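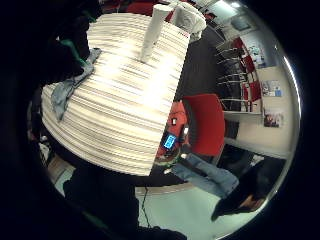

21 mars 2020

J'ai retrouvé mes carnets de pain ce matin, en cherchant tout autre chose (une facture, que je n'ai d'ailleurs pas retrouvée), et me voilà assise depuis une bonne heure à relire des recettes tachées, avec des ratures partout et des remarques que je ne comprends plus moi-même. « Trop vite, comme chez Lefèvre », par exemple. Trop vite quoi ?

Lefèvre, c'était la boulangerie de Suton, le village où nous passions le mois d'août quand j'étais petite. On y allait à pied, avant sept heures, parce qu'après il n'y avait plus que les baguettes ordinaires et que ma grand-mère tenait à son pain de seigle. Il était petit, très brun, un peu fendu sur le dessus, et on avait interdiction d'y toucher avant le lendemain. Une torture, surtout avec l'odeur qui remplissait la voiture les jours de pluie !

C'est ce pain-là que j'essaie de refaire depuis cinq ans. J'ai commencé avec une farine de supermarché et un levain que j'ai tué deux fois, la première en le laissant près du radiateur, la seconde en partant en vacances sans y penser. Le troisième tient toujours. Il sent la pomme quand il est de bonne humeur et franchement le vinaigre quand je l'oublie, alors je le rafraîchis le soir, après la vaisselle, et ça me plaît bien d'avoir ce petit rendez-vous.

Pour la farine, je prends maintenant celle du moulin de Lasow, en sacs de cinq kilos. Elle boit énormément. Les premières fois je n'osais pas mettre toute l'eau, la pâte me semblait déjà une vraie boue, et mes pains sortaient secs comme des briques. Il faut oser, et surtout ne pas rajouter de farine quand ça colle aux doigts. Je laisse ensuite lever onze heures dans la cuisine, un peu moins quand il fait chaud, puis je cuis dans ma vieille cocotte, couvercle fermé au début.

Celui d'hier était presque bon. La croûte y était, la mie aussi, il manquait ce petit goût de caramel dont je me souviens si bien (ou que j'ai peut-être inventé, allez savoir). Une lectrice de Wurneo m'a écrit qu'elle ajoutait une cuillerée de malt torréfié, je vais essayer la semaine prochaine. Et si l'une de vous a connu la boulangerie de Suton, écrivez-moi, même pour me dire que le seigle venait d'ailleurs !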